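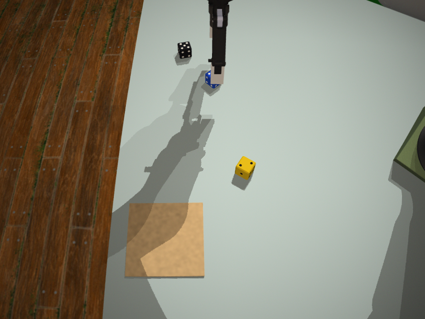
Simulated tabletop from the dice set, gripper at the blue die.

Gittins Lab: Paid Participants Wanted for Gripper and Controller Comparison

Posted Nov 22, 2019

We are looking for 50 people to help us compare two grippers and two hand controllers. You will drive a simulated robot arm on a screen and use it to pick up and move small objects such as dice. No experience with robots is needed. We would like to have a mix of people who have done this kind of thing before and people who have not.

The study is called Waladance. It is run from our test room on the second floor of the Nirnitz building, next to the print shop. Parking is behind the building and is free after you enter your plate number at the front desk.

What you will do

You will sit at a desk with a monitor and a controller. One controller is a standard game pad. The other is the Civotard, a handheld unit that follows the movement of your wrist. You will use both of them, and you will use each one with both grippers. That makes 4 blocks of trials. The order is set by a draw before you arrive, so the person before you may get a different order.

Each block starts with a few minutes of free practice. After that the tasks are short. You may be asked to pick up a die of a given color, set it down on the tan board, or turn it so that a different face is up. Dice start in different positions and at different angles from one trial to the next. Shadows from the arm fall across the table, and we would like to know if they help you judge height or get in your way.

If you drop something or push it off the table, the trial is marked and you go on to the next one. Please do not ask to repeat a trial. We need the bad ones too.

At the end of each block you fill out a one-page form about how hard the work felt, how tired your hand is, and how well you could tell where the fingertips were. There is a space for comments. We read them all, and short notes are fine.

The grippers

Both are two-finger designs and both exist only in the simulator for this study. One has long straight fingers with pale pads at the tips. The other has shorter fingers that curl inward as they close. We will not tell you which of them we expect to do better, and we ask you not to discuss the session with other people who have signed up until the study is over.

Time and pay

A session takes roughly 2 hours, including a break halfway through. Pay is by gift card, given to you before you leave. You can stop at any point. If you stop after the break you still get the full amount. If you stop before the break you get half.

Sessions run mornings and late afternoons. We can do a small number of evening sessions for people who work days. Ask when you write.

Who can take part

You must be 18 or older.
You must be able to use both hands for at least an hour in total, with rests.
Your eyesight must be good enough to read a monitor at arm's length. Glasses and contacts are fine.
You must be able to tell blue, yellow and black apart on a screen.
You should not have taken part in our pilot in early November.

Left-handed people are very welcome. The pilot had too few. The Civotard can be set for either hand.

If you get motion sick from video games, please tell us first. The view is from a fixed point above the table and does not move during a trial, but a few people in the pilot said the practice screen bothered them.

What we record

We record the position of the arm and fingers, your button presses, the time each trial takes, and your answers on the forms. We do not film you and we do not record sound. Your name is kept on the sign-up sheet only and is not stored with the results. We plan to collect 4,000 trials in all and will share the trial data, without names, once the report is finished. You will get a consent form by email before your session so you can read it ahead of time. Bring questions if you have any.

How to sign up

Write to the Gittins front desk with "Waladance" in the subject line, or fill out a card at the desk. Please include:

Your age
Which hand you write with
How often you play games with a controller (never, sometimes, most weeks)
Any robot arm experience, real or simulated
Times of day that work for you

We will answer within a few working days with a time slot and directions. If you need to change your slot, let us know the day before if you can. Sign-up stays open until all places are filled. After that we will keep a waiting list in case of cancellations.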